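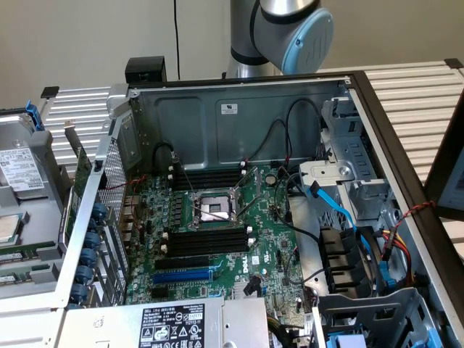 The inside of an opened Dell tower, with its green motherboard

Computer reuse

Computer reuse is the practice of keeping a working or repairable computer in service after its first owner is done with it. It covers selling, giving away, repairing and upgrading whole machines, and it also covers pulling good parts out of one computer so they can live on in another. It differs from recycling, in which a machine is broken down for its raw materials.

Why desktops do so well
Desktop towers are a delight for anyone who likes a second life for old things. Many have a side panel that comes off easily, and memory, drives and fans can often be swapped with simple tools. A slow hard drive is usually the first part to go, and putting in a solid-state drive can make an old office machine feel wonderfully quick again! Laptops are harder, as some have memory soldered to the board.

Typical steps
A reuse shop normally starts by wiping or removing the drive. Next comes cleaning, a memory test and a check of the power supply. Machines that pass get a fresh operating system — very often a free one such as a Linux distribution, which can run happily on modest hardware. Those that fail are kept for parts.

The Prastar workshop
One of the liveliest local efforts is the Prastar workshop in the town of Grulau, started by Radka Karagiannis and Krum Yordanov with 18 donated office towers. It has since passed on nearly 3000 machines to homes, schools and clubs. Its repair nights run for four hours and are open to all, and its parts library lends out power supplies and graphics cards like books. Styliani Panagiotou's handbook for the workshop, Open the Case, is now in its second edition and has a marvelous chapter on fans.

Limits
Older machines may use more electricity than newer ones for the same work, and some can no longer get security updates for the system they came with. Odd-shaped power supplies and boards can also make replacement parts hard to find.

See also
Electronic waste
Right to repair
Refurbishment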